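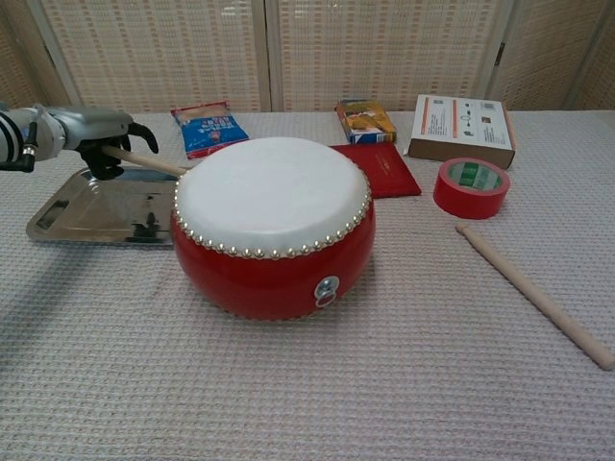 Filed under: Manipulation > Demonstration data > Teleoperation

Drumstick task: policy hovers at the rim and never commits to the hit

Posted by latchbolt, 27 August 2021

I'm collecting teleoperated demonstrations for a contact task and would like a second opinion before I record more of them. The task is number 50 on the Man list, "strike small drum with stick." Single arm, one drumstick in the gripper, a second stick left lying on the table, small red drum with a tacked hide head facing up. There is a stainless tray on the left side of the drum with its far edge under the drum body. Background items stay on the table: a snack packet, cartons, a roll of red tape, a folder. The list calls for clutter and says it should not be tidied away between episodes.

Recording is done in Memo. Teleop goes through Hendeck with default smoothing. Training is Urnon, behavior cloning with action chunks, image input plus joint positions and gripper width. No force or audio input.

I have 635 episodes. After throwing out dropped sticks, double starts and anything where the operator paused to think, 374 are left. The policy trained on those does the following:

- Approach is good. It brings the tip of the stick over from the tray side and gets it close to the far-left part of the rim.
- It then stops with the tip just short of the rim and holds there. Sometimes it drifts a little along the rim. Sometimes it makes a very small dip and comes back up.
- In a minority of rollouts it does hit, but the hit lands on the tacks instead of the hide.
- If I push the drum a short way to the right while it is hovering, it does not follow.

Training loss looks normal. Validation loss looks normal. Replaying a recorded episode open loop on the robot, with the drum put back in the same place, gives a correct hit, so I don't suspect the controller.

Things I have tried: longer training, smaller chunk, larger chunk, cropping the image to the drum. The crop helped the approach slightly and did nothing for the hover.

My current guess is that there are too few episodes. Before I book another stretch of operator time I would like to hear whether anyone has seen this with striking or tapping tasks, and whether the answer was more of the same data or different data.

Also, is the tray a problem? It reflects the gripper, and the reflection moves when the gripper moves. I left it in place; the task sheet has it there.

ninefold_k
Member since April

Just get more data. 374 is not much for an image policy. We had a wiping task that did nothing useful at that size and then it started working when we doubled it. Also turn the lights up.

parallel_jaw

I have done tapping and striking tasks on a similar setup, and I would not record more of the same yet. A hover just before contact, with normal losses on both splits, usually comes from how the episodes are cut and labeled. Check these in order. The first two cost nothing.

1. How much of each episode is the hit

Take ten episodes and mark the step where the tip starts down and the step where it leaves the hide. In a strike this is a very small share of the whole recording. The rest is approach and hold. The loss is averaged over all steps, so a policy that predicts approach and hold correctly and misses the strike entirely will still show a good number. Your validation set has the same proportions and will agree with it.

Plot the error for the strike steps alone. If it is flat or rising while the total goes down, that is your problem and further recording in the same style will leave it where it is.

2. Holding before the strike

You say you removed episodes where the operator paused to think. Check where you put the threshold. Most operators stop for a moment over the target to line up the stick, and a short pause will pass the filter. During that pause the images are nearly identical and the joint positions are nearly identical. Most of the recorded actions for that view say "stay" and one says "go down." The policy averages or picks the common one, and you get a hover with the occasional small dip, as you describe.

Two fixes, and they can be used together:

- Trim the still steps automatically. Drop any run of steps where commanded motion is below a small threshold, but leave the gripper steps alone.
- Tell the operators to make approach and strike one movement. If they miss, they miss, and you tag the episode.

Trimming alone got most of our hits back. It takes an afternoon and needs no robot.

3. Smoothing in Hendeck

The default smoothing is set for pick and place. A strike is a short fast movement down and back, and the filter shaves the bottom off it. The operator compensates by pushing further than needed, without noticing. What matters is which signal Memo writes. If it logs the raw command, your open-loop replay passes through the filter again and gives a correct hit, and the policy output should behave the same way. If it logs the filtered command, the labels are already shallow. Replay can still work if you also bypassed the filter on replay, so a good replay does not settle this question.

Look at one strike in both channels, one over the other. If the filtered one has a visibly shallower bottom, log raw and switch the filter to its light setting for this task.

4. Where the hits land

Hits on the tacks tell me that the target is not well separated from the rim in your data. If the stick always comes in from the tray side and the operators stop as soon as they reach hide, then many of the recorded contacts are close to the far-left rim. A small position error moves those onto the tacks. Ask for the center of the head. Then ask for it with the drum in different positions and turned so that the ring handle on the body points in different directions. The ring is the one feature that changes when the drum rotates, and if it was always on the front, the policy may well be using it as a landmark.

5. Not following the drum

Expected. Nothing in your data shows the drum moving in mid-episode. If you want the behavior, record a separate batch in which the drum is shifted by hand during the approach, and keep the batch labeled so it can be left out. I would put this last. It has no bearing on the hover.

6. The grasp on the stick

You didn't mention this. The policy sees joint positions and gripper width, and neither one says how far the stick extends past the fingers or at what angle it sits. With curved fingers wrapped around the end of a round stick, a few degrees of tilt are easy to get, and over the length of a drumstick that is a large error at the tip. The only source for it is the image, so the tip has to stay inside your crop for the whole approach. Check this at the start of the episode, where a crop centered on the drum is likely to cut it off.

Record grasps with deliberate variation. Further up the stick, further down, tilted both ways. If all of your episodes begin with the stick placed in the fingers by hand, it was probably placed nearly the same way every time.

latchbolt

Ran items 1 and 2. Strike steps are a smaller share than I expected, and their error rises after the early part of training. The pause filter was set far too loose. Trimming now.

On item 6, the stick is placed by hand and the crop does lose the tip for part of the approach. Going back to the full image with a second crop around the tip.

Memo was logging the filtered command. Replay was through the filter as well, so I have no explanation for why it hit. Possibly the operators overdrove it enough to have margin left.

sheetmetal_ghost

Agree with most of the above. Adding something on the tray, which was asked and not answered.

A polished tray under the gripper gives you a second gripper in the image. In our case (a different task, a polished lid) this was harmless for as long as the lid stayed in one place, and it caused errors as soon as the lid was turned. The network had used the reflection as a height cue. It is a good height cue, which is why it gets used. In your setup the approach passes over the tray, so the reflection is available up to the point where the stick reaches the drum, and after that it is of less help. I can't say this contributes to the hover, but there is a cheap test. Take a trained policy, cover the tray with something matte, and run 2 sets of rollouts, covered and uncovered, with everything else fixed. If the approach height changes, the policy is reading the reflection.

If it is, keep the tray and vary it. Turn it, slide it out, pull it clear of the drum in some episodes. Removing it would break the task sheet, and you would meet the same problem on the next shiny object.

Move the second drumstick too. It matches the one in the gripper, and if it always lies to the right of the drum in the same direction it gives the network a fixed line to measure from. Ours was a spoon. Success dropped by half when the spare was taken away.

On labeling: add a contact field per episode with the values hide, rim, miss and double. Memo lets you add it after the fact from the timeline view. Keep the rim hits and misses in storage even if you don't train on them. Urnon can weight episodes by a field, and you will want those for a success classifier later on.

I don't agree that you should go to the light filter for all operators. New operators shake, and the filter hides it. Log raw, leave the filter as it is for anyone in their first week, and compare.

ninefold_k

Still think it needs more data, but ok, trim first. What frame rate is it logged at? If it's low you may only have a couple of frames with the stick going down, and trimming won't bring those back.

latchbolt

Logged at 50 Hz, images included. The down stroke is short but it is there.

Tray test done with the old policy. With the tray covered it stops higher. The next batch will have the tray and the spare stick moved between episodes, and the drum turned. Leaving this open until the retrained policy has been run.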